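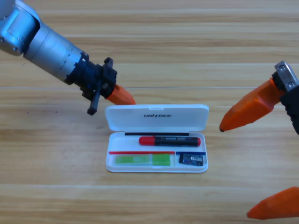
RURWOOD, Fri 6 August

Chapter Four
When Half the Machine Stops

Before we get to circuits and diagrams, let's spend a little while with a pencil case. It is white plastic, it has a hinged lid with UNITREE embossed on it, and on the day we are interested in it lay open on a light wooden table with a robot gripper on either side of it. In the tray were the sort of things that gather in a pencil case on any bench where people work for a living: a marker with a red cap, a block of bright green, and in the front corner a small circuit module that really belonged in a drawer somewhere.

The job was called Ganau, after the piece of software that ran it, and you could hardly ask for a gentler one. Two arms were to take things out of the case, put things back into it, and open and close the lid between them. The workshop at Rurwood had planned a run of 3,000 cycles, mostly to find out how the fingers would wear. There was no heavy load, nothing sharp, nothing hot. If you had been asked to choose a robot task to stand beside with a cup of tea, you might very well have chosen this one, and that is a large part of why it makes a good beginning to a chapter on stopping.

At cycle 2,210 the left arm came down a touch early and one of its fingers pressed on the rim of the case. The case began to turn on the table. The technician on duty saw it, did exactly what she had been taught to do, and pressed the red button on the post at the end of the bench. The left arm stopped at once. She then reached in to straighten the case before its contents ended up on the floor, and the right arm, which had been waiting for its turn, came across the table and closed its fingers on the back of her hand.

She was not badly hurt, I'm very glad to say. The gripper was set to a low force, and she had a sore hand and a bruise that lasted the week. But the right arm had kept moving for four seconds after the button was pressed, and it had covered 18 centimetres in that time with every appearance of good health. As far as it knew, nothing was the matter.

What the button did

It would be easy to read this as a story about somebody putting a hand where a hand shouldn't go, and the first version of the workshop's own report did read that way. It ran to a single page and recommended a reminder notice. I have a good deal of sympathy with whoever wrote it, having written one or two like it myself when I was younger and wanted to get home. The second version took longer and is the one we shall be using throughout this chapter.

The cell had started life with one arm. The button on the post was wired to that arm's controller, a Dradari unit, and it was wired well: two separate channels, a proper latching button, and a controller that cut the power to the motors and put the brakes on. It had been tested when it was fitted, and the test was written down. When the second arm arrived it came with a Dradari controller of its own, and that controller had a button of its own too, on a short cable, which was hung on a hook at the far side of the bench. From that day on there were two red buttons in the cell. Each of them stopped one arm, and neither carried a label to tell you which.

"But surely the two arms were connected?" you may be thinking, and yes, they were. Ganau passed messages between them over the network, so that the right arm would not try to shut the lid while the left was still busy in the tray. Anyone who had watched the cell for an afternoon would have seen the arms waiting politely for one another, over and over again, and would quite naturally have come away believing that if one stopped the other would stop as well. Most days that was even true. If the left arm was stopped before it had sent its "finished" message, the right arm simply sat and waited for it.

On the cycle we are concerned with, the message had already gone. The left arm's program sent it at the start of the final downward movement, a little ahead of time, to save a moment on every cycle. So the right arm had its permission in hand when the button was pressed, and stopping the left arm did nothing to take that permission away.

Two kinds of stopping

I'd like you to hold on to the difference between those two arrangements, as we shall be coming back to it in almost every section that follows.

The first is a safety function. It has one job, it is built from parts chosen for that job, and when it is asked to act it acts whatever the program happens to be doing. The button on the post was part of a safety function, and it worked perfectly. I want to be fair to it. It did everything it had been wired to do.

The second is ordinary coordination. The right arm usually waited for the left, and this usually kept people's hands safe, but it had been put there to stop the grippers bumping into one another. It lived in the program, where anyone with the password could change it on a quiet afternoon, and at some point somebody had. The change was a sensible one if you thought of the waiting as a matter of timing. It looks very different once you learn that people round the bench had come to lean on it for their safety, which they had never said aloud and may not have known.

You will find cases of this sort in all kinds of workplaces, and they are harder to spot than a broken part. You can take a broken part out and hold it up to the light. In the Rurwood cell every part passed its test when it was checked afterwards. The fault lay in the space between the two arms, on a drawing that had never been made, for each controller had its own drawing and the cell as a whole had none.

How far does a stop reach?

Engineers talk about the span of control of a stopping device, and it is a stiff sort of phrase for a very homely idea. When I press this, what stops? For a kitchen mixer the answer is so plain that you never ask. For a bench with two arms on it you do have to ask, and then you have to go and press the thing and look, with every part of the cell moving at the time.

That last bit matters more than it may seem to. The workshop did carry out a test after the second arm was fitted. The button on the post was pressed, the left arm stopped, and the right arm was seen to be still. It was ticked off as a pass. The right arm had been at rest before the button was pressed, waiting for its message, so the test could not have come out any other way. We shall spend a good part of Section 4.3 on how to plan a test that is able to fail, and I hope you will come to enjoy it, because it calls for a slightly mischievous turn of mind.

The repair itself was modest. Both buttons were wired into one safety relay, and the relay was wired to both controllers, so that either button now stops both arms. The early message was put back where it had first been. The cell was given a drawing of its own, and the drawing was pinned up beside the post. The work was signed off in November, after a colleague from the Conceição workshop had come over and pressed each button with both arms in full swing, several times and at awkward moments.

What you will find in this chapter

Section 4.1 goes through the ways a machine can be brought to a halt, from cutting the power outright to slowing down under control and then holding still, and when you might want each. Section 4.2 takes up span of control and shows you how to draw a cell so that the reach of every button can be seen on one sheet. Section 4.3 deals with testing. Section 4.4 looks at what ought to happen afterwards, when the button is released and everyone would like to get going again, which is a time when a surprising number of people are hurt.

You won't need any more electrical knowledge than you picked up in Chapter Two. If relays have gone a bit hazy, do turn back and read those few pages again first; it's a much pleasanter chapter with them fresh in your mind.

Before you read on

Go and find a machine with more than one moving part that you are allowed to stand near. A workshop lathe will do, or a garage door, or the checkout belt at a shop if the staff don't mind your looking. Find the control that stops it. Write down what you believe that control will stop, and what you believe will carry on. Then ask someone who works with the machine the same thing, without showing them your answer, and keep both pieces of paper. We shall want them in Section 4.2.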